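On the Keeping of Household Linen

Posted October 10, 2026

The care of table linen receives little attention in most homes today. Cloths are bought, used for a season and replaced. The present note sets out the practice followed in this household, which was taken over in large part from my late uncle, Alois Hollenstein, who managed the linen room of the Hotel Ambaye until it closed.

The hotel held 206 tablecloths at the time of its last inventory, of which 138 were judged fit for further use. My uncle kept a ledger in which each cloth had its own line, with the date of purchase, the date of each repair and a short remark on stains. Two of these ledgers are in my possession. The entries are brief and at times severe. "Wine, left overnight" appears often, and always underlined.

His first rule concerned storage. Cloths were rolled on cardboard tubes and laid flat on the shelf, so that no crease would form in the same place year after year. Folded cloths wear through along the fold long before the rest of the fabric shows its age. Where space did not allow for rolling, he refolded the entire stock every November along new lines. I have kept to that month, although any other would serve.

His second rule concerned washing. A stain was to be treated on the day it was made, with cool water first and soap only afterward. Printed cloths were washed apart from white ones and dried out of direct sun. He distrusted bleach and permitted it only for plain white cotton.

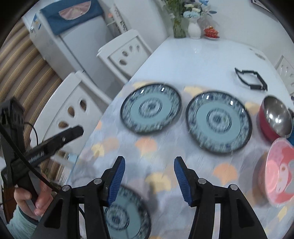 Printed cloth in gray, lavender, yellow and peach, with three round plates.

On the matter of pattern my uncle and I did not agree. He held that a dining room should be dressed in white and that a printed cloth was a means of hiding poor laundering. My own view is that a small repeated print is suitable for daily meals, and that white may be reserved for holidays and for guests who are likely to notice — of whom there are few.

Mending remains the weakest part of my own practice. The ledgers recommend a darn worked from the back in thread drawn from the hem of the same cloth. I have attempted this on two occasions, and the results are stored at the bottom of the cupboard.

Readers have written to ask about the size of the overhang. The hotel allowed a drop of 10 inches for ordinary service and a longer one for banquets. The ledgers do not state the banquet figure, and I would be glad to hear from anyone who worked at the Ambaye and remembers it.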